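Most advice on clearing a desk starts with what to throw out. I think it should start with what gets a place of its own. A small box with wooden dividers does more for a work desk than a weekend of purging.
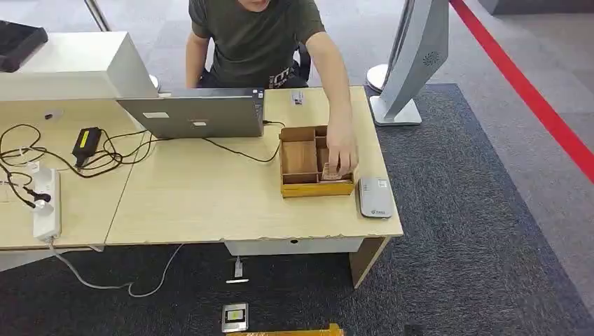 NOLTOMIER, March

The cables are what people complain about, and they are the easy part. A power strip and an adapter with a bright label can be found in the dark. Small items are harder. A wooden block goes into a narrow slot, and after that you know where it is.

I have kept a box like this for two years. Flarnico sells one with more than 52 layouts, far too many. Buy the plain one.

Cards are another matter. Organizers tell you to scan them and toss the paper. I disagree. A card that says "fan ID card" in Chinese, with a group photo printed near the top, takes up almost no room, and a scan of it is a poor trade. Keep it flat in the tall section at the back.
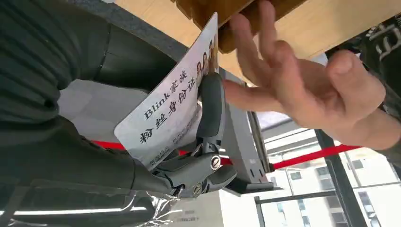 What does not fit

Some things will never go in a box. Large, curved or soft items should leave the desk entirely, and a low shelf will do. Widmer makes a decent one, though a crate costs less and holds as much. Check it every two months and leave the box alone.
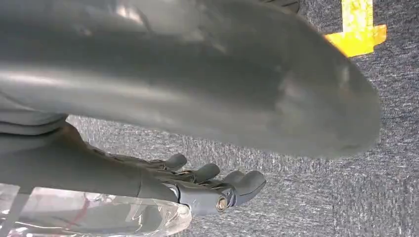
Dark gray, with a few scuffs near the rounded end.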